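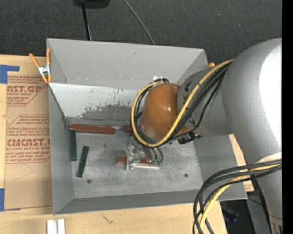
marlin_k
Hello all. I want to ask about selling used books by post, as I am now doing this as a small side income from my apartment and I lose too much money on packing. I have 585 books listed at the moment, mostly old paperbacks and some cookbooks. My sorting place is a wooden tabletop, and the books wait in a big gray bin, open on top, with walls that get narrower to the bottom and a floor that is already scuffed. My question is about what you wrap them in. I use bubble wrap and then a card mailer, and together with postage there is very little left on a cheap book. What do you do?

Tessaline
Drop the bubble wrap for paperbacks. Plastic sleeve, then card mailer. I have sent over 2,000 that way and had 3 complaints, all for bent corners.

old_quarto
I disagree with Tessaline, sorry. The sleeve only keeps out rain. A corner bends when the parcel falls, and parcels fall. For hardcovers you want a flat piece of cardboard on both sides, larger than the book. I cut mine from grocery boxes, so it costs me only time.

Tessaline
He asked about paperbacks.

old_quarto
He wrote "and some cookbooks". Cookbooks are heavy and most are hardcover.

marlin_k
You are both right, I have the two kinds. The cookbooks are the ones that come back to me. Last month one buyer in Bruvgate sent me a photo of a spine that was open like a door. I refunded her everything, also the postage.

pennyfold
Where do you buy the mailers? If it is single packs from a store, this is your problem and not the bubble wrap. I order the Wavero ones in packs of 50. They are a little stiff to fold in winter but they close well.

marlin_k
I buy them at the post office counter. I know, I know.

Dramani_books
Off the subject a little, but please look at how you store them before sending. A deep bin with slanted walls is bad for books. The ones at the bottom lean and after some weeks the spines take this shape. Then the buyer writes "not as described" and he is correct. Stand them on a shelf and use the bin only on packing day.

old_quarto
Agree with this one.

pennyfold
I keep paperbacks lying flat in bins for months with no trouble. It depends how high you stack.

Dramani_books
Flat is fine, leaning is not. We say the same thing, I think.

marlin_k
Thank you. They are leaning — I looked just now. I will order one pack of mailers and ask my neighbor for boxes. Does anyone know if Kendia still takes parcels at the side door after 6 in the evening?

Tessaline
Not since January. Front desk only, and the line is long.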